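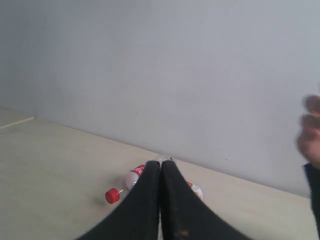

A clear plastic bottle on its side on a tabletop.

Peken needs a vote before it needs a deal

By Margarida Veloso
October 5, 2018

The government and the Peken district council have been meeting behind closed doors since May. After three rounds they have agreed on an agenda and little else. Meanwhile 3498 residents have signed a petition asking for a local vote on self-rule, and the council has not answered it.

I think the council is wrong to wait. Its members say a vote now would tie their hands at the table. But they were elected on a turnout of almost 30 percent, and the ministry brings that up at every session. 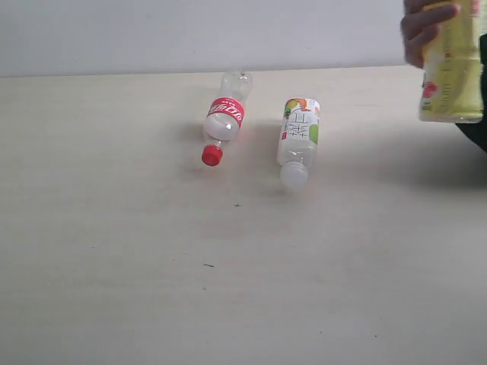 What a vote would change

A clear result would give the council something to bargain with. If 70 percent want their own budget, the ministry has to respond to that. If they don't, the council should drop the demand and talk about roads and schools.

The Shukla valley towns held their vote first and negotiated afterward. Their talks were slow too, but people knew what was being asked for in their name.
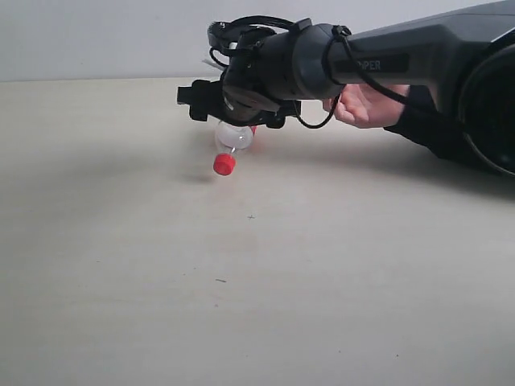 A handheld gripper over a pale tabletop.

Recent opinion
- Prodmont's border crossing should stay open
- Who speaks for Hostar?
- The case for shorter terms

Contact | Copyright 2018 | Back to top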